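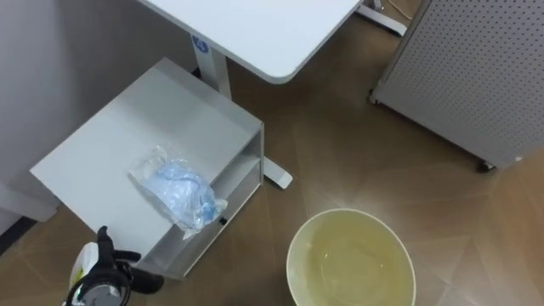

Week 3: Cleaning a small office, top to bottom

Welcome back, everyone! This is my favourite handout of the whole unit, as it's where the theory turns into elbow grease. We're looking at the one-desk office: a single room, a desk, a cabinet, a door and a hard floor. You will clean more of these than anything else in your working life, so let's get good at them.

Before you start

Read the label on every bottle, even if you used the same product yesterday. Put your gloves on before you pick up a spray. Clear papers and cups into one spot and leave notes where you find them – a sticky note on a door may be the most important thing in the room to somebody.

The order of work

Start high and finish low. Desktops first, then cabinet tops, then shelves, then legs and skirting, then the floor. Dust falls, and you want to be underneath it only once.

Spray the cloth and wipe away from yourself in long overlapping strokes. Fold the cloth in four so you have fresh faces to turn to. I love this trick and I will be checking for it in the prac!

Open shelves

Take things out before wiping. Do the back wall of the compartment, then the sides, then the base, and get a corner of the cloth right into the joins. A raised rim on a cabinet top catches crumbs along the inside edge, so run a fingertip through the cloth along its whole length.
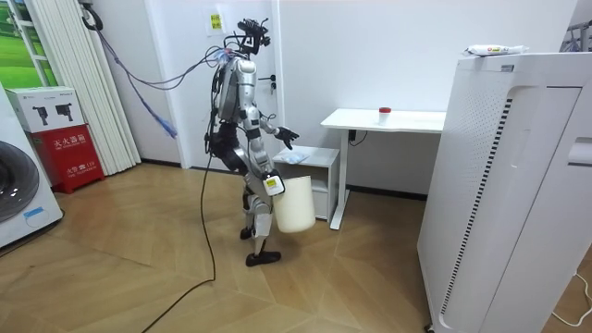

Stodley Institute – Department of Cleaning and Building Services

Desk legs and feet

Pedestal desks are wonderful to clean around, but the flat foot collects grey fluff like nothing else. Wipe down the leg, then along the foot, then underneath the rounded ends. Go gently near any cord hanging below the desktop and keep the cloth well wrung out there.

Timber floors

Herringbone and other angled patterns have joins running in every direction, so grit finds a home easily. Vacuum with the soft brush head first. Then use a barely damp mop and work backwards towards the door. Carry your bucket by the handle and don't drag it across the boards.

Door handles

Both sides, please, and the patch of door around the lever as well.

For the prac

Bring closed shoes and two clean cloths. Fenna Mulder has the glove sizes list, so see her if yours are wrong. Kanini Nyaga is marking the shelf work this time. Your write-up is 200 words on the order you chose and anything you would change, due at the start of the June session.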